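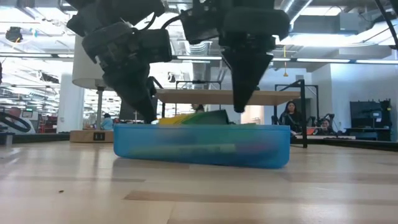 Archival description records what a body of papers is, who made it, and how it came to be in its present order. It does not record everything the papers say. In this unit the word "container" means any physical housing that holds records, and it is kept separate from the word "series," which names an intellectual grouping. A rectangular blue plastic bin on a table is a container. Its walls are translucent enough to show the outlines of things inside, and a person could write down that much without knowing a single fact about provenance. Series, by contrast, can only be assigned after the contents have been read and compared. Students who merge the two terms in the first assignment lose points for it.

Unit 3: Arrangement and Description of Local Business Records

Reading before class: Quintela, course packet, chapter 2. Skim the appendix on ledger formats.

1. Provenance

Records created by one office are kept apart from records created by another, even when the subject is the same. The working case for this unit is the Stascombe collection, the surviving papers of a grain and feed dealer. The collection also holds correspondence from the Ikby mill, which sold to the dealer for most of its existence. A previous processor filed the mill letters among the dealer's own outgoing letters by date. The result reads well as a story and is wrong as an arrangement. The mill letters were restored to a separate series during reprocessing.

Note that "provenance" as used by art dealers refers mainly to the chain of ownership. Archivists include ownership but place the creator first.

2. Original order

Original order is the order in which the creator kept the records while they were in use. Evidence for it includes:

Numbers or letters written on spines and folder tabs
Index books that refer to a volume and page
Pin holes, string marks and fold lines that match from sheet to sheet
Rust stains transferred from one sheet to the next

Where evidence of original order is absent, the processor imposes one and says so in the finding aid. Silence on this point misleads the historian, who may read meaning into a sequence that the archive supplied. A sentence is enough: "Arranged chronologically by the processing archivist."

3. Levels of description

Collection. One record for the whole. States creator, date span, extent, language, access conditions.

Series. One paragraph each. States function, form and gaps.

Folder. Title and dates only.

Item. Used rarely. Justified for maps, deeds, and photographs requested often.

The Stascombe collection has 38 folders and an item count of 2770. Description to item level was considered and rejected. The ledgers are uniform, and a researcher who knows the year can find the page.

4. Writing the scope note

A scope note answers two questions: what activity produced these records, and what can a reader expect to find missing. The second is often skipped. Compare the two drafts below.

Draft A: "This collection contains many interesting letters and ledgers that shed light on life in the region."

Draft B: "Ledgers record sales on credit to farm households. Cash sales were not entered. Letters received survive in bulk; copies of letters sent survive only in two press books, both water damaged."

Draft B tells the historian that total sales cannot be computed from the ledgers. Draft A tells the historian nothing that could change a research plan.

5. Names

Use the form of name the person or firm used most often, with variants as cross references. The clerk who kept the later ledgers signs as E. Desjardins, Desjardins, and once as Dejardin. The first heading is preferred. Do not correct the spelling inside a transcribed title; place the standard form in the note field.

The Guso file (folder heading "Guso, freight") has not been identified as a person or a place. It stays under the creator's heading until there is evidence either way. Guessing in a heading is harder to undo than guessing in a note.

6. Assignment

Write a series description for the mill correspondence, one page, double spaced. Use the photocopies on reserve. Include a date span, a statement on arrangement, and at least one identified gap. Cite folder numbers in parentheses.

Hand in paper copies to Eduardo Dimaculangan at the start of section. Files sent by email are accepted until Sunday and marked late after that.

For next time: privacy restrictions on customer accounts, and the retention of debt records. Bring the ledger handout again.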